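Brundier adds white worktable to Sisstead range

Sisstead – Brundier will begin supplying its Brenda worktable in April. The table has a matte white top and is intended for craft rooms, packing areas and school workshops. The model is listed under order number 1421.

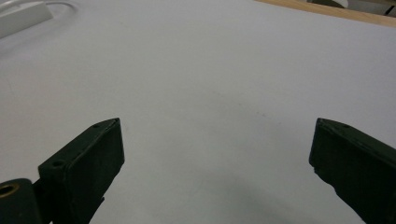
Can the top be replaced separately? Replacement tops are sold without the base and fit with the original screws.

The top is 30 mm thick. According to product manager Mylene Galang, the matte finish was chosen to limit glare under ceiling lights. "People sort small parts on these tables for hours," Galang said. "A glossy top was never considered."

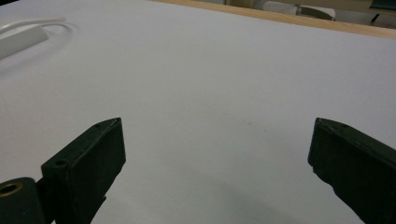

How should the surface be cleaned? Use a damp cloth and mild dish soap, then dry with a soft towel. Scouring pads and solvent cleaners will dull the finish and are excluded from the warranty.

The warranty period is 2 years for the base and the top. Orders are handled by Shehata, which stocks the table at 23 outlets.
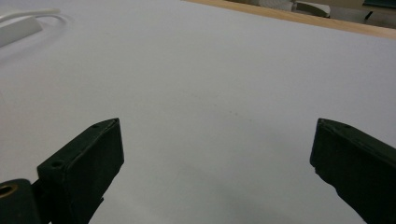 Brundier recommends wiping the table at the end of each shift. On a white top, even tiny dark specks near the middle show up – workshop lead Sherif Tazi regards this as useful where parts must stay clean. The light wooden edge should be wiped along the grain and never soaked.

Press contact: Marwa Metwally, Brundier, Sisstead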